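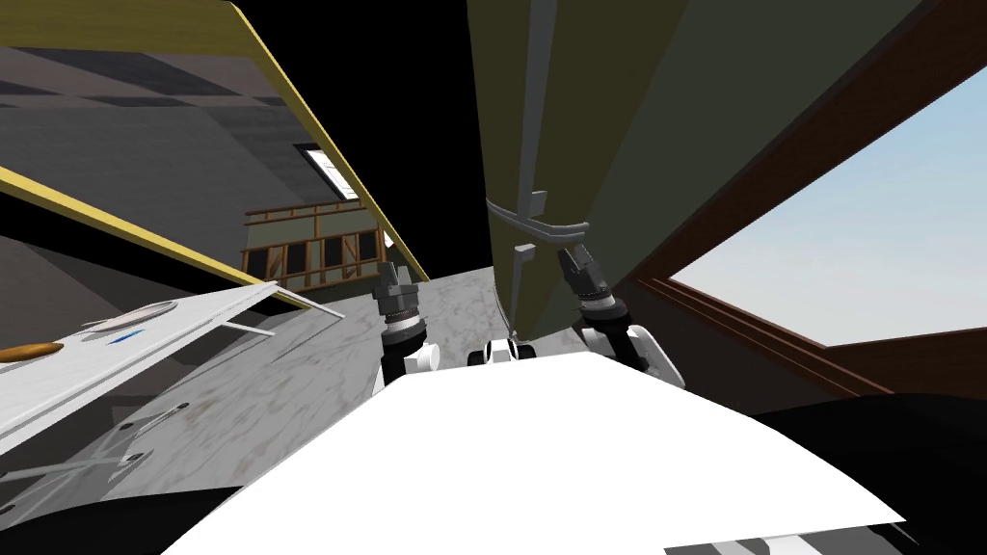 Sim view, right gripper near the handle on the green panel.

tinribs
Setting up a two-arm robot in sim before we touch the real one. Kitchen-type room, tall green panel with a bar handle. The arm goes for the handle well enough but the grasp slides on closing. Physics step is 1000 Hz, controller is 20 Hz. Fingers are the stock Stira pair. What should I check first?

gumleaf_k
Your whole room is on a lean. Is that the head camera pose or is the base tilted? If it's the base, fix that before anything else.

tinribs
Camera. Base reads level in the log. I haven't fixed the camera mount offset yet.

Overcentre
Fix it now. If your handle pose comes through that camera you're feeding the arm a rotated target, and the fingers will close skewed on the bar. That's your slide.

tinribs
Handle pose comes straight from the model file. Camera is only for viewing at this stage.

Overcentre
Fair enough, but you'll need it later.

gumleaf_k
Then I'd look at contact. What's the friction on the finger pads? The Stira file we got had it left at the default. Also check the grip force limit. Ours was 3 N from somebody's test and never put back.

mallee88
Disagree on friction. People crank it up, the sim behaves, then the real fingers slip on day one. Look at the collision shape on the handle. If it's one convex hull, the bar and crosspiece get wrapped up as a solid lump and the fingers close on nothing you can see.

gumleaf_k
I said check it, not crank it.

tinribs
It was the hull. Split the handle into separate boxes for the bar, crosspiece and bracket. Friction left alone. Stiffness on the wrist is 1000, same as before. Ran 20 pulls and it held on all of them. Camera offset is next.

mallee88
Save that handle as its own file. Vastis overwrote mine on a re-import.

Overcentre
Post the offset when you've got it, I'm on the same mount.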